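Workshop Tips: Collecting Hand-Held Gripper Demonstrations Without Wasting a Day

Saltier Workshop Notes
February 23, 2022
6 min read
93 shares · 22 comments

These tips are for people who record everyday jobs with a pair of hand-held grippers so that a learning system can copy them later. They come out of the Davham set, which ran to 1,106 recordings of plain household work: folding dishcloths, putting cups on a rack, sorting screws into trays. Most of what went wrong had little to do with software.

Before you start

Write the task on one card, in one sentence, with a clear start and a clear end. "Put the cup on the rack, handle to the right" is enough. "Tidy the cups" will get you a different job from every person who tries it.

Try the task bare-handed, then with the grippers, before recording any of it. Some jobs that are easy with fingers are miserable with two jaws. Peeling a sticker is one. Picking up a flat lid from a flat table is another, and a folded towel under the lid fixes it.

Wipe the marker cubes with a dry microfiber cloth. Do not use glass cleaner on printed markers. It lifts the ink at the corners first. If a corner is scuffed, replace the whole face, and make sure the new one goes on the same way up as the old one.

Charge everything the night before and label the chargers. A strip of masking tape and a pen will do.

Setting up the space

Keep the light even. Strong sun through a window moves during the day and washes out the markers on one side, so close the blinds or work with your back to the glass. A shiny floor or tabletop throws back the ceiling lights too. A matte cotton tablecloth is a cheap fix for the table. For the floor, turn off the lamp that causes the worst spot.

Route cables along one side and tape them down flat where people walk. Gaffer tape comes off cleanly; duct tape leaves glue on paint.

Put the objects back in different places between takes. A cup that always begins on the same coaster teaches the system where the coaster is. We mark a loose area with chalk and set the cup anywhere inside it.

Wearing the harness

Tighten the shoulder straps first, then the chest. The mounting bar should sit level and should not rock when you breathe in. If it does, the straps are too long, or you are wearing something bulky. A plain T-shirt works better than a sweater.

Leave enough slack in the chest cable to reach forward with both arms. Too much slack and it hangs into the work. A hook-and-loop tie takes up the difference.

Before each batch, stand with your feet apart and hold both grippers out in front, side by side, pointing away from you, with a small gap between them. Stay still until you have counted to five in your head. It gives every recording in the batch the same starting pose and makes trimming much quicker.
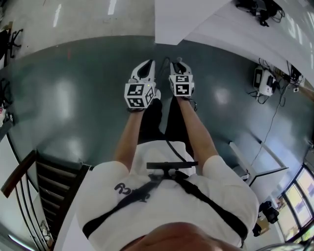 Grollau wrote in to say that the still hold works better at the end of a take as well, and that trimming went from an evening's work to almost nothing once both ends were marked that way. We have added it to our own card.

While recording

Move at the speed you would use for a full glass of water. Fast hands blur the markers.

If you drop something, keep going and pick it up. A clean recovery is worth keeping. If you knock over the whole tray, stop and start again.

Do not cross the grippers. One cube hides the other and the tracking jumps.

Rest after 22 takes. Grip strength goes before you notice, and the jaws start closing late.

Sorting afterward

Name the files the same day, task first, then take number. Watch one in every 6 from start to finish. Put doubtful ones in a separate folder and decide about them in the morning. Copy everything to a second drive before clearing the first.

Related tips
Getting tape glue off painted concrete
The Ó Dálaigh method for labeling small parts drawers
Storing long cables without kinks
Cleaning gripper pads with warm water and dish soap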